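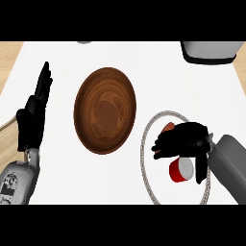
## 4.2 Opening hours and the small museum

**Figure 3.** Simulated tabletop with two robot arms and a wooden bowl.

The Gollemdale Museum of Domestic Life opens 14 hours a week, a figure its own leaflet gives as "most days." Visitors who arrive outside those hours are sent to the Ferri tearoom across the lane, where, judging by our interviews, they learn more local history than the museum could fit in its cases. Much of it is wrong.

We spoke with 60 visitors between February and the close of the study. Asked what they remembered, 14 named the butter churns. Only 8 could recall the Itska room, which takes up half the upper floor and most of the budget. Several remembered the stairs.

Vachon's earlier survey of the same building reported a strong public appetite for labels. Our own visitors read the first one with great care and the rest at walking pace. The exception was the handwritten card beside the Anico stove — "please do not light" — which almost everyone could quote.

Longer hours would help, though we suspect less than the trustees hope. People who came late in the afternoon stayed as long as those who came early, and they asked the same question at the desk, about parking. The guidebook is silent on parking. It gives four pages to the roof.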